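Going back to paper (mostly)

So I've been off the phone calendar for 10 weeks now and I promised a few of you I'd report back, and then of course I forgot, which is exactly the sort of thing the calendar was supposed to stop me doing.

For anyone new, I used to run my whole life through an app called Condix. Work, dentist, bin night, my sister's kids' birthdays, the lot. It was fine for years. Then they brought out the new version and every single thing I'd ever put in it wanted to talk to me. I'd be in the queue at the bakery and my pocket would buzz to tell me that tomorrow I had nothing on. Thanks! I went looking for the setting to turn it off and found I had 341 reminders stored in there, including one to buy a card for somebody who left our office years ago.

I had a small tantrum and bought a paper diary. It's a Gravness, the A5 one with a week across two pages and a blank notes column down the side. I got it from Griffiths in the arcade at Evstead, where they still let you open the display copies and feel the paper (I did this for an embarrassingly long time). Mine's dark green. There was a mustard one too and I still think about it.

The first fortnight was rough. I kept writing things in the wrong week. I missed a physio appointment because I'd left the diary on the kitchen bench and it didn't occur to me to worry about what might be in it. I also found out that my handwriting has gone to absolute pieces. There's an entry in March that says either "ring plumber" or "king plunder" and I did neither.

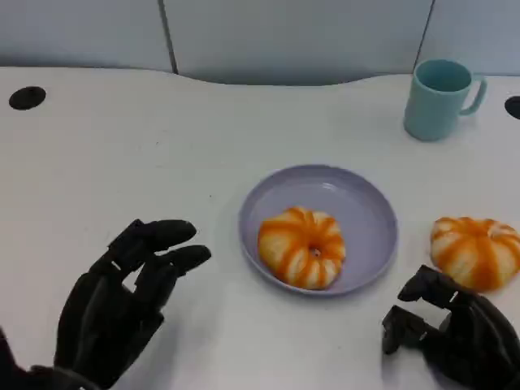

But somewhere in the third week it started to work. I've got a routine now where I make a cup of tea at 9 in the evening, open it up and copy across whatever didn't get done. Copying is the bit I'd recommend to anybody. If I've had to write "sort out the linen cupboard" four times by hand I either get up and sort the linen cupboard or admit I'm never going to and cross it off. I crossed it off. The linen cupboard is as it was.

The other thing I like is seeing the whole week at once. On the phone I only ever looked at the next thing, so I'd say yes to dinner without noticing it was my fifth night out in a row. Now I can see the page getting crowded and I just... don't. I've started drawing a wobbly line through one evening a week before anyone can claim it -- my partner calls it the moat.

It's not all rosy. Anything that repeats is a pain, and I got very sick of writing "bins" so I've cheated and put that one back on the phone. Shared stuff is harder too. We've ended up with a sheet on the fridge for things that affect both of us, and it works as long as somebody remembers to look at the fridge, and we do both look at the fridge a fair bit.

A couple of you asked about pens. I'm using an ordinary black gel one at work and a pencil at home, and the pencil is better because plans change and I hate a messy page. Fineliners ghost through a bit on this paper. Highlighters are a definite no, I've wrecked a whole week in April that way.

I'll need to pick next year's soon, and I'm tempted to go up a size so there's room for a shopping list -- though then it won't fit in my good bag. If anyone's tried the bigger one, let me know in the comments whether it's a nuisance to carry on the train. And if you see the mustard, tell me where.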